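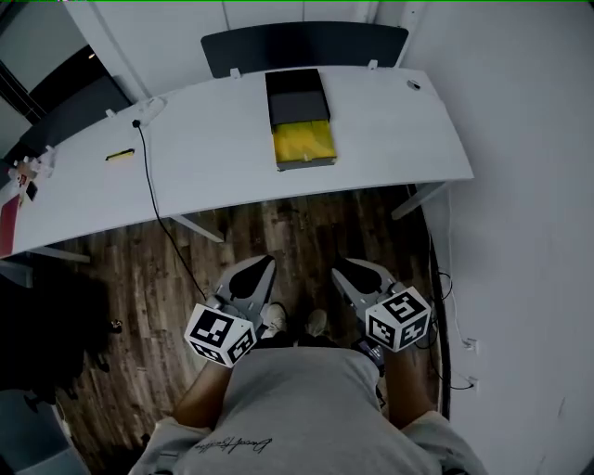 White curved desk, dark panels at the back, box with a black lid toward the middle.

The case against the curved shared desk

The office furniture trade has treated the curved bench as settled design for several years. The argument in its favor concerns circulation: a bowed front edge gives people walking past more clearance at the ends and gives the person at the middle more depth. Both claims are correct. Neither has much to do with how a desk is used once things are put on it.

Most things kept on a desk are rectangular. Paper, trays, boxes, keyboards and monitor bases all have straight sides, and they line up with a straight edge or with each other. On a curved top the front edge offers no reference. Users align to the back instead, which in practice means aligning to the privacy panel. Storage drifts to the rear, the deepest part of the top fills first, and the strip along the front stays clear without being of much use.

Legs are the second problem. A straight bench can carry its legs at the corners. A curved one needs intermediate legs, and their position is decided by the frame maker, with the sitter's knees a secondary matter. In the Ullow layout I worked at until last July, two of five seats had a leg where a pedestal drawer should have gone. The drawers went on top of the desk and stayed there.

The panels I have less quarrel with. Clip-on panels come off without tools, they hide cables, and a dark fabric shows less wear than a pale one. My objection is to the gaps. When separate panels are hung along a curve, the joints open, and small items pushed to the back fall through.

What I would specify is simple: a straight top, legs at the ends, one continuous panel, and a lidded box per person, stored below the top. The box should be shallow enough to empty in one go. Deep boxes collect layers, and the bottom layer is never seen again.

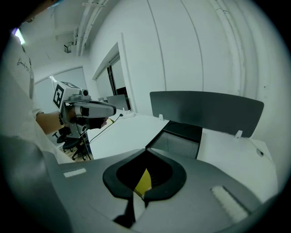
Homa Vahidi, who read a draft, replied that the straight bench has its own defect: it invites people to add one more seat. Her group at Velleck went from 4 to 5 on a top sold for 4, and the width per person dropped below what a keyboard and an open notebook need. A curve, she wrote, at least makes the division between seats obvious.

I accept the point about crowding. It can be handled by marking the seats on the panel, at a cost of up to 2 hours' work for a whole room. The legs cannot be moved at any price I have been quoted.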